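Ollitz bench set: two-arm gripper and camera comparison in simulation

README, release notes and data card
Last edited Thursday, June 5, 2025

What is in this set

Ollitz is a set of 600 simulated episodes on a two-arm tabletop cell. We made it to compare two finger designs and three camera placements on the same tasks, before paying for any hardware. All pictures are rendered. There is no real footage in the set.

The two finger designs are called Jukardale and Skevbridge after the folders they were drawn in. Jukardale is the wide, blocky finger. Skevbridge is a narrower one with a longer tip. Arms, table, props and lighting are the same for both. Each finger design has 300 episodes.

Camera placements

wrist_a: on the wrist of the first arm, looking out between its own fingers
wrist_b: the same mount on the second arm
room: fixed, looking down on the whole table

The wrist views take in a lot of finger. We could have moved the mount outwards to clear more of the picture, but then the contact point drops out of view at close range, and the policies we tested did worse for it. We kept the mount close and accepted the loss.
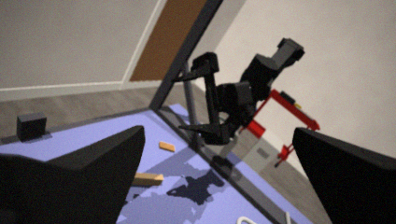

Wrist view with the camera rolled well over. The other arm's gripper is in the centre, with the red rack behind it.

Rolled views are common during reaches. Do not filter them out by horizon angle, or you will lose most of the approach phase. If your model expects upright pictures, use the wrist pose stored with each step to rotate them back.

Tasks

hook_place: pick up a hooked rod and set it down at a given spot
block_sort: move small blocks to one side of the table
plank_shift: turn a flat wooden piece to a target angle
hand_over: pass a block from one arm to the other

Each task has its own start layouts. The loose pieces are moved between layouts and the fixed equipment stays where it is. The random seed is saved in the episode header, so a layout can be rebuilt exactly.
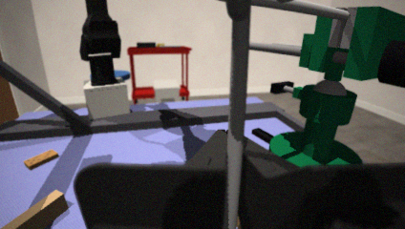
Episodes were driven by teleoperation through the Camenzind controller, version 11. An episode is limited to 2,000 control steps and is closed early if the operator marks it done. The operator's mark is stored as "done_by_hand" and should not be read as success. Success is worked out afterwards from object poses and stored separately. The two disagree in 28 episodes, which are listed in disagree.txt.

Occlusion

We keep a per-step figure for how much of each wrist picture is taken up by the arm's own fingers. It is worked out from the segmentation masks.
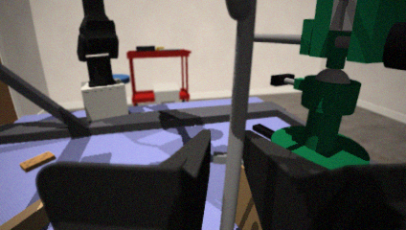

Finger occlusion matters most for the small pieces, and it is easy to miss if you only look at the average for an episode. A target can be in plain sight in one step and gone a few steps later with very little wrist movement. The small orange-brown block on the left is clear of both fingers, while the larger brown piece in the lower left corner runs in behind the left one. We count the second case as "partly visible" and leave the pose label in place. Fixed parts of the cell are handled in the same way, so a piece behind the grey pole also counts as partly visible.

Shadows are a separate matter. They are rendered from the arms and frame as well as the loose objects, and they are not labelled.

Room view

Use the room view for checking, or as a third input. Our baseline results are given with and without it. Its position is fixed for the whole set, and its intrinsics are in calib/room.json.

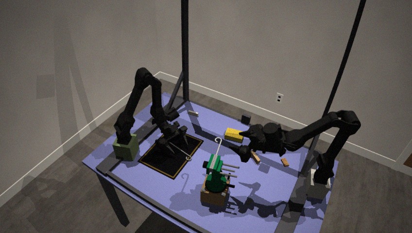 Room view: both arms, the green vise on its wooden block, and the black mat with its thin golden-tan border.

Known problems

Wrist depth is unreliable on the finger surfaces. Mask them before use.
Gripper opening is logged as the commanded value. Measured opening was added in October and is missing from earlier episodes.
The Skevbridge collision mesh is slightly larger than the visual mesh, so contact can be reported before the tip appears to touch.
Timestamps in hand_over are per arm. Align them with the sync column.

Loading

Each episode is one folder holding a header, a step table and one video per camera. Run check_set.py after download to compare file sizes and checksums. The loader reads one episode at a time and does not cache.

Terms

Free for research and teaching. Please give the version number from the header when reporting results.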